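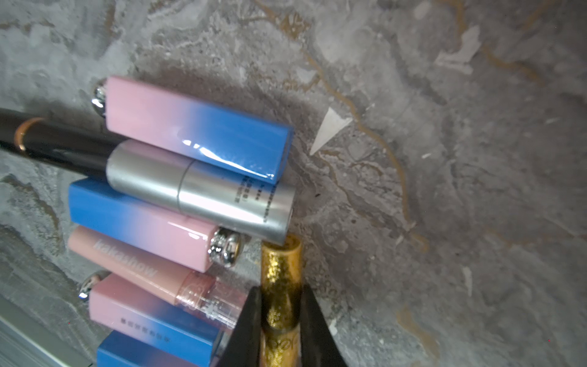 I have been looking forward to sorting out my lipsticks for weeks, which tells you something about the sort of January I've been having! The whole lot used to live in one deep zip-up bag, and every morning I'd be in there up to the wrist, feeling for the right one by shape and pulling out the wrong one. So this weekend I cleared a surface, made a pot of tea and tipped things out in batches. The grey marble pattern with the gold veins is my favourite thing to sort on, because everything shows up against it, and the pink-to-blue tubes look lovely there, especially the one with the rhinestones on its end. I do love those tubes. I know the packaging has nothing to do with how a lipstick wears, but a sparkly cap on a dark morning is worth having.

Some background for anyone new. I started buying lipstick properly when I moved to Sketness and began walking past Biswas on the way home from work. It's a tiny shop, half haberdashery and half make-up, and they keep a basket of odds and ends by the till. I got into the habit of picking one up whenever I'd had a good day (or a bad one, the rule was never very strict). Then my friend Malsha Mollah moved abroad and left me a carrier bag of hers, and then there was a birthday, and you can guess the rest.

My method is dead simple. Everything goes into a pile, lying the same way round if I can manage it, and I take one at a time. Lid off, have a sniff, swipe on the back of the hand. If it smells of crayons or old cooking oil it goes. If it smells fine and I like the colour, it stays. If it smells fine and I'm not sure about the colour, I wear it for the rest of the afternoon, even if all I'm doing is the ironing. I had a very glamorous time pairing socks in a deep plum.

The ones that surprised me most were the pale pinks. I've always said I can't wear them, they make me look as if I'm coming down with something, but Nazma Khan told me to put a brownish pencil underneath and blend it in with a finger, and what a difference! I've been doing it wrong for years. You only need a tiny bit of pencil, just round the outer edge, and then the pink goes over the top and looks like a proper colour on me. I tried it with three different ones to be sure it wasn't a fluke.

Pencils, by the way, deserve their own spot. I'd been keeping mine in with the lipsticks, where they sink to the bottom and get their points knocked off. They now stand up in an old mustard jar, points upwards, with the sharpener in a saucer next to it. I sharpened every one of them while listening to the radio and it was the most satisfying half hour of the whole weekend.

For the lipsticks I bought a drawer insert from Sandeck. It has 60 little slots, which sounded mad when I ordered it, and I did wonder about sending it back. It fits my top drawer with a finger's width to spare at the side, where the tweezers have gone. The slots are a bit snug for square tubes, so I lay those flat in the long section at the front, and the round ones stand up behind. I had grand ideas about arranging by shade, light to dark, left to right. That lasted until I realised I'd have to take the lid off each one every time I put it back, so I've gone with everyday ones at the front, going-out ones in the middle and reds at the back. Reds get the whole back row. I seem to own every red there is.

Wipe the outsides while you're at it. A slightly damp cloth, then a dry one, and go gently over any printing or it'll rub off. I lost the name off a favourite that way last year and still can't work out what to ask for in the shop. If anyone recognises a warm brick colour in a plain black tube, with a faint vanilla smell, please leave a comment and put me out of my misery.

I haven't done the eyeshadows yet. They're in a biscuit tin under the bed and I'm a bit frightened of them. Menaka Weerasinghe is coming over next month with hers, and we're going to do both lots together and swap what we don't want. I've already bought the cake.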